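Plekusdale fährt zum Pokalfinale – und ich freue mich wie ein kleines Kind!

13. April 2019

Ich bin jetzt die vierte Saison Pressesprecherin beim FC Plekusdale, aber so eine Mitteilung durfte ich noch nie schreiben. Wir stehen im Finale des Plulta-Pokals! Gegner ist der SV Furtado, und ja, ich weiß, wer da der Favorit ist. Im November haben wir dort in der Liga 0:3 verloren, das war kein schöner Nachmittag.

Unser Trainer Anselmo Mendonça sieht das recht entspannt. „Wir fahren nicht zum Sightseeing hin“, hat er mir nach dem Abschlusstraining gesagt. „Die Mädels haben im Halbfinale 120 Minuten gekämpft, die wollen jetzt das Ding.“ Kapitänin Gleice Quintana ist nach ihrer Zerrung wieder voll dabei (puh!) und steht vor ihrem 164. Pflichtspiel für uns. 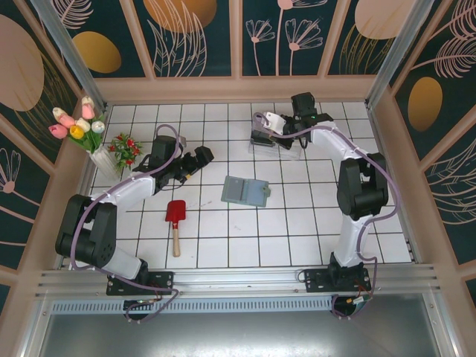

Zwei Roboterarme an einer Schiene, der rechte mit einem kleinen weißen Gegenstand im Greifer.

Gespielt wird im Kunulari-Stadion, 3000 Plätze hat es, und 1000 Karten gehen an unsere Fans. Die gibt es ab sofort in der Geschäftsstelle, solange der Vorrat reicht. Dazu setzen wir einen Fanbus mit 40 Plätzen ein – bitte meldet euch vorher an, beim Halbfinale standen doch einige ohne Sitzplatz da und das tat mir richtig leid.

Wer von der Presse kommen möchte, schickt mir bitte eine kurze Mail mit Name und Redaktion. Anselmo und Gleice stehen nach dem Abpfiff beide für Interviews bereit, egal wie es ausgeht. Fotowesten gibt es am Haupteingang.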